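Bramwell Toy Library: notes of the June meeting, 7.30 pm, back room

Present: Brenda Sedgwick (chair), Carol Marsden (notes), six members. Apologies were taken as read.

1. Last notes. Agreed, though Brenda still doubts we ever "warmly welcomed" the new opening hours.

2. Rent. The landlord wants £547 a quarter from the autumn. Carol asked what we get for the extra. No answer in his letter. Brenda to write back before we pay a penny.

3. New stock. A Grallent leaflet was passed round, claiming its toys make children "ready for school in 200 hours". Members would like to know who did the timing. Carol said a peg toy is a peg toy and ours get borrowed without any claims on the box. Left until someone can show us the evidence.

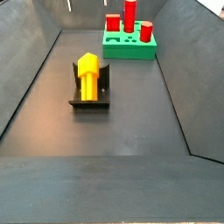 Item 3: green block with red pegs.

4. Leaflets. 400 were printed last time and a good half are still in the cupboard. The proposal to print more was not carried.

5. Hall history. A member would like a display on the building, said to date from 1930. Brenda asked where that date comes from, as the deeds have not been seen. Member to look into it.

6. Any other business. Two jigsaws came back short of pieces. Fines discussed again, nothing decided.

Closed 8.50 pm.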